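The Laundry Team

Ruth Horrocks had judged student robotics for nine years, and she no longer believed in demo day. The poster said Zamia would sort a pile of clothes with two arms. It also said 372 practice runs, in a large font, and it was silent on how many had gone well.

"Define sort," she said.

Chandrasekhar Gowda looked at Jaruwan. Jaruwan looked at the floor.

"Separate," Jaruwan said. "So that you could fold them. Later. In November."

"And the wallpaper?"

"It was on sale," said Chandrasekhar.

Ruth wrote down 60, which was her usual opening mark, and pulled up a stool. The club had left its pictures running on the monitor by the door, and she watched those for a while - they were easier to argue with than students. 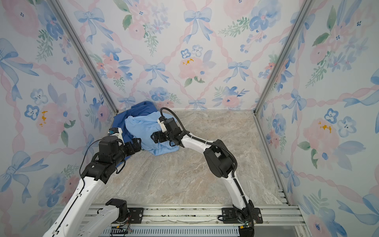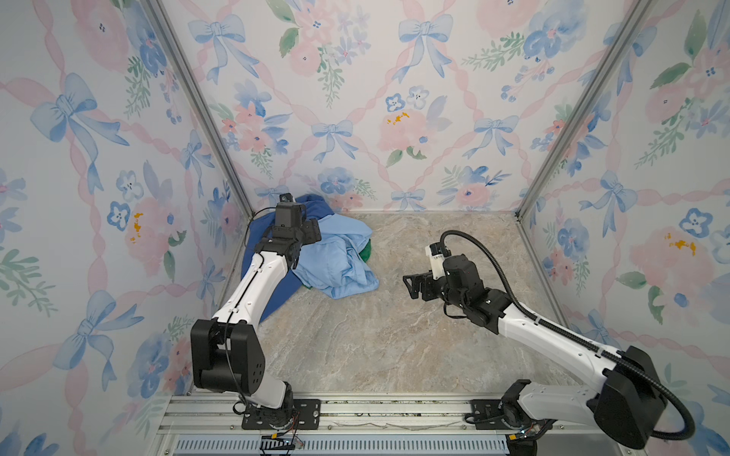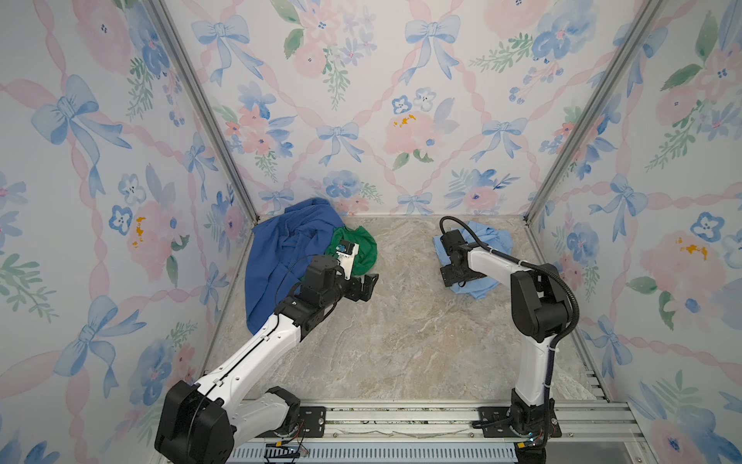
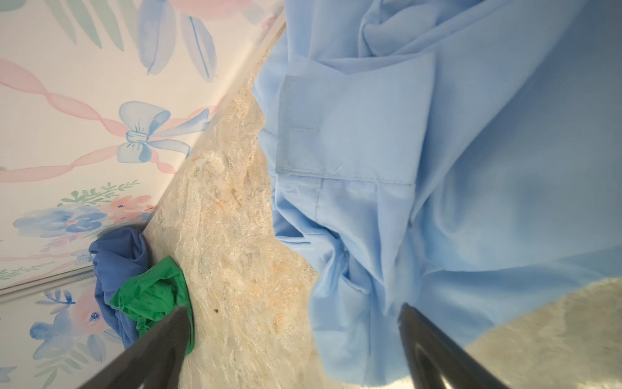

Zamia with the blue and green laundry, three views of the whole booth and a last one from the wrist.

"My nephew can make a mess of three shirts," Ruth said. "He's four."

"Your nephew has fingers," said Jaruwan. "And he's had four years."

It was a fair point, and Ruth disliked it. She asked what happened when a sleeve caught. Chandrasekhar began a long answer with the word "ideally" in it, and she held up her pen until he stopped.

"Run it again," she said. "No talking this time."

She crossed out the 60 and left the space blank - she would see about 70 after lunch.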